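Carrots, Trays and a Lot of Patience: An Open Day at the Plirico Lab

The sign on the door at Plirico says to silence your phone and mind the cables, and within a minute of walking in I had remembered the first and forgotten the second. The cables are everywhere, taped down in fat gray stripes between the benches, and a kind woman with a lanyard steered me around the worst of them before I could pull anything out of a wall.

Plirico opens its workshop to the public once a year. The rest of the time it's a working robot lab on the upper floor of the old Lomov building, across the river from the rail yard, and the people who live nearby mostly know it as the place with the lights on late. This year 70 visitors came through in the first hour, many of them kids, and the line ran down the stairs and out past the bike racks.

I'd expected a show. I've been to robot demos with music and fog and a machine that waves at you. Plirico doesn't do any of that. They were simply working, and we were allowed to stand behind a strip of tape and watch them work, and I loved it more than any of the fog machines.

The job that day was toy food. Pick it up, put it down where it belongs, do it again. The team has a kitchen's worth of plastic vegetables and dishes, and the task list on the wall reads like a menu written by a very serious toddler: carrot to tray, corn to bowl, tomato to plate. Each of those lines gets run over and over, with the object turned a little or the tray set at a new angle, and every run is saved. By the end of a good week they have 700 of them.

What surprised me is how much of this is still done by people. The arms don't start out knowing what a carrot is or how hard to squeeze it. Someone has to guide them through the motion first, and the recordings of all that careful guiding are what the software learns from later. One of the engineers compared it to teaching a kid to tie shoes by holding their hands, and then admitted that a kid usually needs fewer tries.
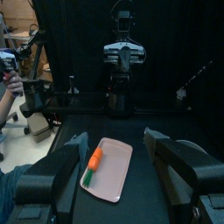
Guiding an arm is harder than it looks, by the way. I know because they let me try! There was a practice station set up in the corner, with a spare arm and a foam block, and each of us got a turn. I missed the block completely on my first pass. On my second I got one finger on it and pushed it neatly off the table. A girl who couldn't have been more than seven went right after me and lifted it on her first go, then asked if she could do it with her eyes closed.

The trouble is depth. Your hand knows how far away a thing is without asking you about it, but once you're working through a machine you have to judge it by eye, and your eye is a terrible liar. The staff told us to slow down before the grip, much slower than feels natural, and to look at the gap between the fingers instead of the object. That helped. I did finally lift the block, held it for a proud second or two, and got a small round of applause from the people waiting behind me.

The engineers were generous about failure, both mine and the robots'. They keep a shelf of things that didn't survive early testing, including a squashed plastic egg and a mug with no handle. They also showed us a chart from last December, when a fresh batch of finger pads from Pinell arrived a little slicker than the old ones and the drop rate shot up overnight. It took the team days to work out why. I could have listened to that story for an hour – it had a real detective feel to it, with a bad guess in every chapter.

In the afternoon there was a short talk on where all this is going. Plirico shares a project with Ugwu, a small outfit that builds equipment for care homes, and the hope is an arm that can set out a meal tray for someone who has trouble doing it alone. They were careful about promises. Right now the system manages toy food on a good table in good light, and a real kitchen has steam, clutter and soup. Somebody in the audience asked how long it would take to get there and the speaker laughed and said she'd stopped answering that one.

Questions were supposed to last 30 minutes and ran well past that. The kids asked the best ones. Could it pick up a real carrot? (Yes, though real ones roll more.) Does it get tired? (The motors get warm, so they take breaks.) Could it pick up a cat? (Please don't.)

Entry is free, and next year's sign-up list is already open at the front desk. Go early if you want a turn at the practice station, and wear flat shoes for the stairs.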